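4. Recording your first demonstrations by remote control

Right, you've got the kitchen set loaded in Daltonora and the hand controller paired, so now comes the fun bit! I'm going to take you through it the way I do it myself on the Munham bench, and where I've made a mess of something in the past I'll own up to it.

Before you start

Close anything else that's using the graphics card. Daltonora will run alongside a browser, but the arm starts to lag behind your hand, and a laggy arm teaches laggy habits (I threw away 181 recordings in August learning that one).

Note: these steps are for the simulated arm. If you're driving the real one, read section 7 first and keep the stop button within reach.

Steps

1. Open the Session panel and pick your task. For a first go, choose one of the "move item to tray" tasks. They're short and forgiving.

2. Type the instruction in plain words, as you'd say it to a person. Keep the wording the same for the whole batch.

3. Hold the controller in a comfy position, elbow down, and squeeze the grip button. The arm only follows you while you're squeezing. Let go, shift your hand, squeeze again – you'll do this a lot, and it doesn't spoil the recording.

4. Press Record and wait for the beep. Then count to one in your head and move.

5. Come in from above with the gripper open, and slow right down for the last bit. Weronika Malinowski, who taught me all this, used to tap the desk whenever I rushed it.

Caution: don't drag the gripper along the side of a box or tray. The simulator will let you, and the arm will happily copy you later.

6. Check your view before you close the fingers. With the gripper down in the cardboard box you'll find it covers a good part of what you're trying to see, so switch to the wrist view with the left thumb button if you need it.
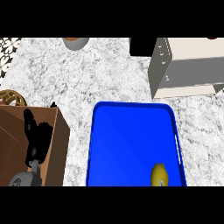

7. Lift straight up until you're clear of the box, then go across to the blue tray. Lower, open, and back away upwards.

8. Press Stop, then Keep or Bin. Be strict! A fumble you put right neatly is worth keeping, but a drop on the worktop goes in the bin.

9. Press Shuffle to move the items about and go again from step 3.

How many do you need?

I aim for 300 kept recordings per task. Daltonora starts a new folder at 4000, so you've plenty of room. Export from the Session panel when you're done, and leave the default names alone or the training page won't find them.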